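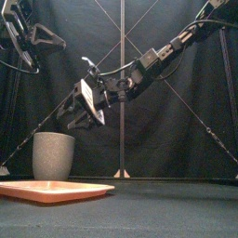

Je vous dois ce billet depuis le mois d'avril, et Farah Lau me le rappelle assez souvent pour que je m'y mette enfin. Alors voilà : nous sommes allés dîner au Mangundap, et j'y pense encore.

Pour ceux qui ne connaissent pas, c'est la petite adresse indonésienne qu'Azlan Sutanto a ouverte derrière le canal, dans l'ancienne mercerie (celle où ma mère achetait ses fermetures éclair, je m'égare). 22 couverts, pas un de plus, et une cuisine ouverte d'où sort un parfum de citronnelle qui vous attrape dès le trottoir. Réservez, vraiment, on nous a fait attendre 45 minutes la première fois et je ne pouvais m'en prendre qu'à moi.

On a commencé par des beignets de maïs, légers, presque de la dentelle sur les bords, avec un sambal vert qui pique gentiment et puis beaucoup moins gentiment. Ensuite le poisson en feuille de bananier, que j'ai refusé de partager malgré les regards de Farah. Elle avait pris le rendang de bœuf, cuit si longtemps qu'il se défaisait à la cuillère, et j'avoue avoir saucé son plat pendant qu'elle téléphonait.

Une petite réserve sur le dessert, un flan au pandan un peu trop sucré à mon goût. Mais le café au gingembre qui suit rattrape tout, et Intan Sitompul, en salle, vous en ressert avec un tel sourire qu'on en oublie l'heure et le dernier bus !

Comptez deux plats par personne si vous avez faim, trois si vous êtes comme moi. La carte change à chaque saison et j'y retourne bientôt avec ma sœur, qui n'aime pas la coriandre, je vous raconterai. Si l'un de vous a déjà goûté leur soupe de queue de bœuf, dites-moi en commentaire ce que vous en avez pensé.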